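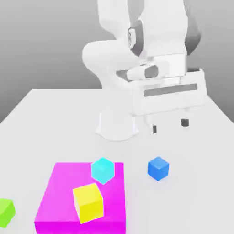
Progress report to the Trenia Fund
Captions and hearing access at Brillton movie theaters
2020-04-13

Sorry for the rushed format. The template you sent has boxes that don't take more than a line or two so I'm putting it all in one document. Same headings, same order, except money is last.

Where we are

All four theaters signed up before winter. Three had caption devices in customers' hands by the end of January. The fourth, the Cáceres Street house, only got theirs going in late February – their booth equipment was older than the survey said and needed a part. Then everything closed in March. So Cáceres Street had under three weeks of real use and I would not read much into its figures.

Current status: all four dark. No reopening date from any of them. Devices locked in the managers' offices, batteries out, as per the Tukivby manual.

Equipment

25 caption devices bought, all delivered. Tukivby model with the bendy arm that sits in the cup holder. People either love it or hate it. Main gripe is the cup holder itself: at the two older theaters the holders are shallow and the base tips when the seat next to it moves. We tried a rubber ring. Helps a bit. Tukivby say they have a wider base coming but gave no date and no price, so not counting on it.

Two came back faulty. One replaced under warranty, other still at the repair shop, which is also closed.

Headsets for amplified sound: used the ones the theaters already had. Most worked once cleaned and charged. Nearly all had been sitting in a drawer under the concession stand and the newer staff had never seen them. Ear pads need replacing before anybody uses them again, obviously more so now. Not in the original budget, see below.

Staff training

Done at all four. The plan was one long session per theater. Changed that after the first, it was too long and half the crew had to leave to open. Switched to short ones before the shift, same content split in two, with a one-page sheet taped up at the box office.

The sheet covers: where the devices are, how to pair one to the right auditorium, what to do if the captions are for the wrong movie (this happens more than you would think – somebody pairs it to screen 3 and the customer is in screen 5), and who to call. Also a short part on talking to customers. Face the person, don't shout, don't ask for proof of anything. We'd had two complaints early on about a customer being asked for a card to show they were deaf. There is no such card and the theaters have no such rule, it was one shift supervisor's idea. Manager dealt with it and both customers got an apology in writing. No repeat that we have heard of.

Turnover is the problem. By the time we went back to the first theater in February a good part of the evening crew was new. Whatever happens after reopening, training has to be done again from scratch.

Open caption showings

These are the ones with the words on the screen for everybody, no device. We asked each theater for one a week. Two agreed to weekly, one to every other week, Cáceres Street was going to start in April.

The managers worried about walkouts and refunds. There were a few grumbles at the first ones, mostly from people who hadn't seen the notice. After the listing and the ticket both said "open captions" in plain words that mostly stopped. Time slots are still bad. One theater kept putting it at 11 in the morning, fine for retired people, no use if you have a job or kids in school. We asked for an evening slot and got one, two weeks before closing. That evening was the best attended of the lot.

Survey

178 responses. Paper cards at the box office plus the online form. I had hoped to collect all through spring so this is what we have. Main points:

– Most had not known the devices existed before this winter.
– Strong preference for open captions over the device, including from people who said the device worked fine.
– Complaints about the theater websites. Showtimes listed without saying which ones have captions, or a symbol with no key to it.
– Several hard of hearing people said they were happier with captions than headsets but had never been offered them. Staff tend to hand over a headset by default. Added to the sheet.
– A fair number of people learning English came to the open caption shows and liked them. We didn't plan for that and the form had no box for it, they wrote it in the margin.

Full tables to follow once I can get into the office. The paper cards are there and the totals above were typed up before we left, but the comments weren't all entered.

What didn't happen

The focus group in March. Room was booked, people invited, called off. Could be done by video but live captioning on the calls we've tried has been poor and it would be a bad look to run this group without it. Getting a quote for a human captioner.

The printed guide. Text finished, not printed. No point giving showtimes and phone numbers that may be wrong by summer.

Money

Unspent as of this report: $2,338. This is mainly the focus group and the printing. We'd like your OK to move part of it to ear pads, cleaning supplies and the captioner. Not asking for anything extra. Please let us know in writing, email is fine, the mail isn't being picked up.

Request on timing

The grant runs out end of June. We are asking to extend to the end of September at no cost, so there is a chance of some actual showings and a second round of traning. If the theaters are still closed by then we would finish the guide and the focus group, write it up with what we have, and return the rest.

Invoices and the sign-in sheets are attached seperately. Missing one reciept from the battery supplier, have asked them twice.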